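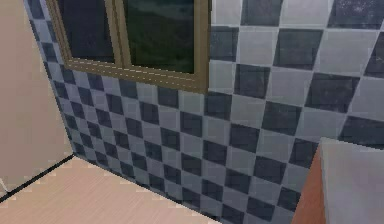 Simulator view, kitchen corner with checker wall and window

Ticket: Arm leaves the view and does not come back after reset
Product: Retamal simulator, kitchen set Bornurlow
Opened by: Hertta Turunen
Status: Open, workaround known

Hertta Turunen, Sunday, 9:40
I run the pick task in the Bornurlow kitchen without display, 600 episodes in one batch. From episode 264 the camera output contains the room only. I see the tiled wall, the lower part of the window and a corner of the cabinet, but no arm and no gripper. The joint values in the log continue to change, so the controller believes that it is working. No error is written. The batch was marked as complete, and this worries me more than the missing arm.

What I tried:
– restart of the batch from episode 264: the arm is there, the fault returns later
– different random seed: same fault, at another episode
– older build of the kitchen set: same fault

Skarphéðinn Ragnarsson, 11:15
Thank you for the clear report. Please send the value of base_pose for the last good episode and the first bad one. Is the camera fixed to the room or to the robot base in your config?

Hertta Turunen, 11:52
It is fixed to the room. The base height is 0 in the last good episode. In the first bad one it is minus 2,904, and it stays there after each reset.

Skarphéðinn Ragnarsson, 14:05
Then the robot has fallen through the floor. I could repeat it here with the Trulness base model. When the gripper is pressed hard against the cabinet side during reset, the solver pushes the base down, and the reset restores the joints but not the base. Until we have a fix, please set reset_base to true and open the gripper 3 steps before each reset. I will also ask for a check which stops the batch when the base is below the floor.

Hertta Turunen, 17:30
With both settings the full batch of 600 has finished and the base height stays at 0. The bad episodes from the first batch are deleted on my side. Please keep the ticket open until the check is in the build.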